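The Zadville Residents' Kitchen is publishing a short thread this September on the care of table linen and fruit in shared dining rooms. The guidance applies to all households and groups using our rooms. (1/9)

Tablecloths on loan are to be shaken outdoors before they are folded. Crumbs left in a folded cloth attract insects, and last winter 2 cloths had to be withdrawn for this reason. (2/9)

Printed cloths should be washed at a low temperature with similar colours. Dark borders are the first part to fade. Members are asked not to use bleach, including on fruit stains. (3/9)

Stains from citrus juice are best treated at once. Blot with a clean damp cloth, leave for 15 minutes under a second damp cloth, and then rinse in cold water. Rubbing spreads the mark and roughens the weave. (4/9)
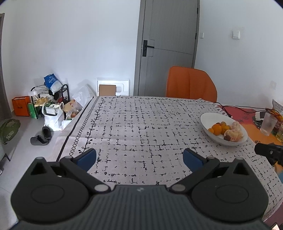 Fruit for the table is put out in the afternoon and taken in again before the room is locked. A shallow bowl is preferred, as fruit piled deeply bruises at the bottom. Mandarins keep well at room temperature for several days, but peeled pieces, such as the two on the right side of the white bowl, should be eaten the same day or moved to a covered dish in the refrigerator. Please do not return peeled fruit to the store cupboard. (5/9)

When laying a cloth with a border, begin with the bordered side and let it hang evenly over the table edge. Fold lines may be eased out by hand or with a cool iron. A cloth that trails to the floor is a trip hazard and should be exchanged for a shorter one — the Naylor Street room holds both lengths. (6/9)

Drinking glasses and cables should be kept well apart. Anyone charging a telephone at the table is asked to use the wall side and to unplug the lead before food is served. Glasses that have turned cloudy may be soaked in warm water with a little white vinegar. If the cloudiness remains, the glass is usually scratched and may be handed in at the Pavik Road room for replacement. (7/9)

Loan periods remain unchanged. A household may borrow up to 4 cloths at one time, for a period of 2 weeks. Cloths should be returned washed, dry and folded with the printed side inwards. Items returned damp will be sent back to the borrower, as the linen cupboard has no ventilation. (8/9)

Requests for the autumn period are now open at both rooms. Forms are kept beside the door and may be left in the box after 6 p.m. Enquiries about damaged linen should be made in writing, stating the room and the pattern of the cloth. (9/9)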